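Grip force, felt and a pepper: an afternoon at Hsueh's open lab

Hsueh opens its manipulation lab to outside visitors in February, and Lai-ching Kao has run the demonstration table for two of those open days. Her title is test lead. Her work covers the hand, the wrist mount and the software layer between them, a package the lab calls Plarkeo. I met her at the table at two in the afternoon, between groups.

The task on show is a short one. A hand approaches a toy pepper from the left, closes on it and transfers it to a plate. "Visitors expect something longer," Kao said. "Most of the engineering time goes into the last few centimeters before contact, so that is the part I talk about."

The pepper is a poor shape for a gripper, in her account. It tapers, the surface is glossy, and the center of mass sits well toward the wide end. A grasp that is slightly off toward the tip lets the body rotate. The controller then has to decide whether to squeeze harder or release and try again, and in the present version it releases.

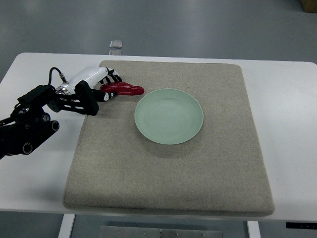
Why use a felt mat on the table?

It gives under the fingertips. When the hand comes in low, a finger can touch the mat and press into it slightly, and the force reading climbs on a slope the controller can follow. On a bare tabletop the same contact shows up as a spike and trips the stop.

Kao put the mat in after an early round of trials in which the stop tripped too often to collect anything useful. The mat has a cost. Felt adds friction under the object, and a result obtained on felt does not carry over to a hard surface without being run again. "We state the surface in every report," she said. "People skip that line, then write to us."

The log for the current series holds 152 attempts. Kao would not quote a success rate from it. The series is unfinished, and the start positions were changed partway through, so in her view the two portions should be reported separately.
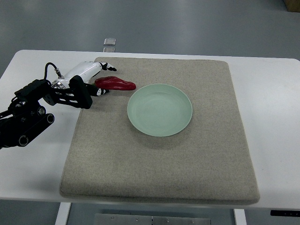 Hendrik Jacobs, who maintains the hand, joined us for the section on wear. His interest is the finger tendons, which he replaces at 3000 closing cycles whether or not they show damage. "I have taken out tendons that looked new," he said. "I still take them out. A stretched one changes the closing order of the fingers, and then the software people spend a day looking for a bug." Recalibration after a tendon change takes six minutes if the thumb is left alone – longer if it is not.

I asked about the cable at the wrist. Jacobs said an internal route had been tried on the previous mount and was dropped, as each repair meant taking the wrist apart. An external loop needs slack, and the planner has to keep the wrist out of poses that would pull it tight. He considers that a fair trade for a lab machine and would not ship a product that way.
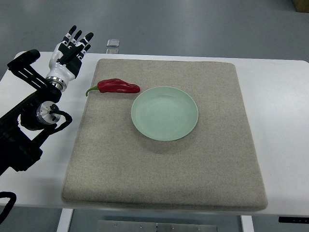 Kao's next change is to the approach path. The hand currently travels to a standby pose beside the mat, waits for a position estimate and then moves in. She wants the estimate updated during the move, which would remove the wait. The obstacle is timing: the arm and the hand run on separate clocks, and the offset between them drifts over a long session.

"It is a dull problem," she said. "It will probably take us until summer."

The next group was at the door by then, and Jacobs had gone back to his bench for a spare tendon.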